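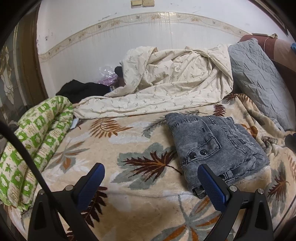
I've been promising a thread on moving house at fifty-three for weeks now, so get a cup of tea, because I do go on. We left the flat in Akpalu Road in December and I am only now able to talk about it without needing a lie down. The thing I want to start with is clothes, which I thought would be the easy bit. Everything I own has to be folded on top of the bed before it can go anywhere, a pair of jeans on the beige plush blanket being the usual state of affairs, and for the first month in the new place there was no wardrobe for any of it to go into. So the bed was the wardrobe. At night the wardrobe went on the floor.

Anyway! We'd lived in the old flat for 9 years and I would have told you we didn't have much. My friend Bernice Abubakari came round to help me pack and opened the cupboard over the boiler and just stood there with her hand on her hip. I had forgotten about that cupboard. I think I had forgotten about it since we moved in.

Bernice has a rule, which she's very firm about, that you pack the kitchen last and the books first. I did the kitchen first. We ate toast off the lid of a casserole dish for four days, and I still hear about it.

On boxes – please don't buy them new. I paid for one lot and felt sick about it, and then Obed Quartey downstairs told me the greengrocer puts his out every evening and is glad to see them go. Banana boxes are the best of the lot. They have handles, they stack, and they're strong enough for books if you only fill them halfway. The bottoms do have a hole in, so put a bit of card down first or you will leave a trail of teaspoons down the stairs like I did.

Label the side of the box and not the top. I know everybody says it. I wrote on the tops, lovely big letters, and then of course they were stacked five high and I couldn't read a single one.

The van was £400 for the day with two lads, and worth every penny to me, though my brother-in-law thinks I was robbed. They had the sofa out through the landing window before I'd found my shoes. I gave them both a mince pie and one of them told me it was his ninth that week.

Now, the new place is in Pumville, up the hill behind the station, and it's a proper little house with a back door and everything. What I hadn't reckoned on was the quiet. I lay awake the first night missing the buses. Edem slept like a log (Edem would sleep through the roof coming off).

A few of you asked about changing the address on everything. I made a list at the kitchen table and thought I'd been very thorough, and then in March a letter turned up from the optician, forwarded by the new people at the flat with a nice note on the back. So if you're making a list, put the optician on it. And the vet, even if the cat has passed on, bless her, as they do still send the cards.

Meeting the neighbours was the part I dreaded, being a bit shy underneath all this chatter. I needn't have worried. Dela Opoku from next door came over on the second morning to tell me it was bin day and ended up staying for two hours. She's lent me a ladder, a cake tin and a very long book about Portugal that I'm never going to finish and don't know how to give back.

The garden I'll do a separate thread on. It's mostly brambles with a washing line in it. I've cleared one corner and put in some runner beans, and they're up past my shoulder now, so I'm insufferable about them.

There are still six boxes in the back bedroom. One of them says MISC and one says MISC 2, and I walk past them every morning with a basket of ironing and don't look. Bernice says anything you haven't opened in a year can go straight to the charity shop, so I've got until Christmas to find out what's in there.

If you've a move coming up, tell me when and I'll send you a good luck card. I've got plenty – I found a whole packet in the boiler cupboard.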